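Contents Courses Competitions Software People Index Talk

Benasent (student competition)

Benasent is an annual student competition in household robotics, carried out wholly in simulation. Teams write the control program for a two-armed mobile robot, which has to complete domestic tasks in a furnished virtual house. No hardware is supplied or required. The competition grew out of a second-year course in robot programming and is still open mainly to students taking such courses, though school clubs have been admitted as guests since the third edition.

Origin

The course was set up by Zulmira Esteves, who taught it with a single real arm shared between all groups. Waiting time for the arm was long, and most groups tested their work only once before the final session. Esteves moved the practical part into simulation and wrote a set of rules under which the groups could be compared. The rules were published under the present name and taken up by other courses. The course itself no longer awards marks for the competition result, but a written report on the entry counts towards the practical grade.

Format

A team has up to 6 members, one of whom is named as captain and submits all files. The season has two stages. In the practice stage teams receive a set of house layouts and may run them without limit. In the final stage, held in July, each entry is run by the organisers on 60 layouts which the teams have not seen. Furniture, wall finishes and object positions are varied between layouts. A run ends when the robot reports completion or when 4,000 control steps have been used, whichever comes first.

Tasks are drawn from three groups:

Pick and place. An object is to be lifted and put down on a named surface.

Search. The robot is to find an object whose room is not given.

Carry through. An object is to be taken from one room to another by way of a doorway.

Programs may use the rendered views from the robot and the readings of its joints. They may not read object positions from the simulator. An entry found to do so is removed from the results, and its log is kept for the following season as a test case for the checking script.

Software

The simulator is Gradomeo, which handles the physics and the rendering. Entries are started and timed by a separate program, Dillis, which also writes the logs. Object models are kept deliberately simple, with a low number of faces, so that a layout can be run on an ordinary laptop. The drawback is that grasp contact on curved objects is less reliable, and several teams have reported slipping on rounded handles. A revised contact setting was introduced in the fifth edition and reduced the fault without removing it.

Scoring

Each run is marked out of ten, with points for reaching the object, holding it and setting it down within tolerance. Points are lost for collisions with walls, doors and furniture. Time is used only to separate tied teams. The highest total recorded is 498, reached by the team Mendes with a program that planned the two arms separately and allowed only one to move at a time. Earlier entries had moved both arms together and lost many points at door frames.

Teaching use

Outside the season the layouts are used as exercises. Beginners start with a single gripper above a table and progress to whole-house tasks. The logs can be replayed step by step, and students are asked to mark the step at which a failed run could still have been corrected.
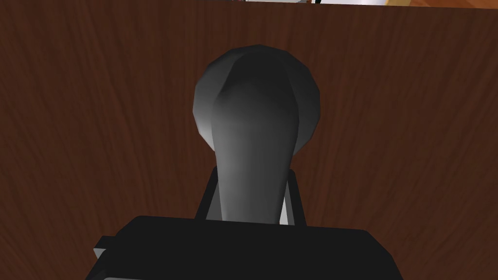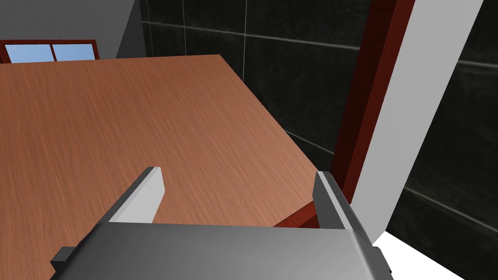
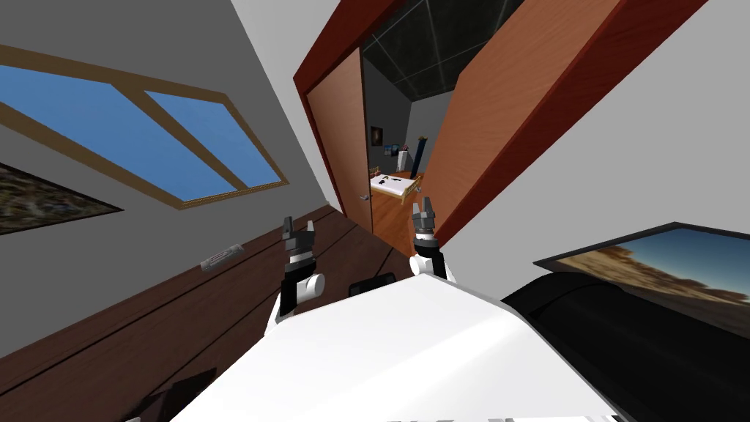

Simulated views with the robot's grippers: a grey knob-shaped object held (first), open fingers over a bare tabletop (second), and both arms facing a doorway (third).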